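Home | Stories | Archive | Submit | About

The Brush Problem

24/06/2020

I had been at Pacheco for 30 days when they gave me the brush.

Well, they gave me the planner, and the brush came with it. The woman who'd written it had moved to Grasiria in December and left behind a folder called "final," a folder called "final_real," and a comment at the top of the main file that said: if it stops, let it stop. I took this for a joke. I was new and I took a lot of things for jokes.

The planner was named Dundirov, after a town or a horse, depending on who you asked. Its job was simple to say out loud. It looked at the recordings of people doing a thing with the grippers in their hands, and then it worked out how an arm could do the same thing with no people in it. Pick up the brush, bring it to the cup, dip, come back. My job was to make it stop pausing.

Because it paused! Every single run. The arm would bring the brush over, get the bristles nicely lined up with the cup, and then just hang there for four seconds like it had walked into a kitchen and forgotten why. I profiled everything. The collision checker was fine, the pose estimates were fine, the network was (for once) fine. I rewrote the smoothing step over a weekend and got a lovely clean curve with a four-second hole in it.

"It's in the data," said Kamran Esfahani, who sat across from me and ate sunflower seeds all day long.

"It's not in the data," I said. "I filtered the data."

"Then go watch the data."

So I stayed late and watched it. I'd only ever seen these recordings as plots, you know? Wiggly lines, gripper width in blue, wrist angle in orange. I pulled up the video and let it run at normal speed, two dark sleeves and two black grippers over the pale board, the brush coming in from the right toward the cup.
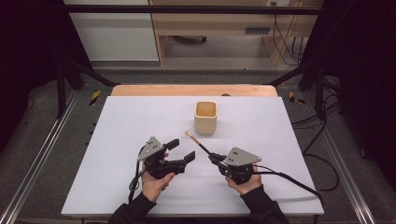
2. What Budon did

The operator on those sessions was a man called Budon. I'd never met him. He'd left before I came, and all I had was his hands.

In the fifth recording I had the sound turned up by accident, and right when the brush got to the cup, I heard him breathe in. Then nothing. Then he said, very quietly, "Okay, Dad," and dipped it.

I went back to the fourth one. Same thing. I went through them until my tea was cold, and he said it every time, and every time it took him four seconds to get there. My filter was built to cut out idle time, but he was never idle. His hands kept moving just a tiny bit, the way hands do, and the filter looked at that and decided it was work.

I had the fix in two lines. Raise the velocity threshold, retrain, done by lunch. I typed it and sat there with my finger over the key.

In the morning Kamran came in, put his seeds down and looked at my screen.

"His father painted signs," he said. "Storefronts, mostly. He told me that once in the elevator."

"Did you know about the pause?"

"Everybody knows about the pause."

I made it a setting in the end. It's called approach_dwell, it's in the config file between the gripper force and the timeout, and you can set it to zero if you're in a hurry. The default is four. At the demo a visitor asked me what the robot was thinking about just then, and I said it was probably a buffer thing, and we all stood and waited until the brush went down.

Comments (3)

marlowe_k: The config file got me. I have left things like that in code at two different jobs.

tinwhistle: Loved this but wouldn't the retraining take longer than lunch?? Great story anyway

Odette R.: My mom did window lettering. She talked to the brush too.

More stories

The Elevator Talks to Floor Five
Unit Tests for My Sister
A Map of the Warehouse at Night
Last Known Good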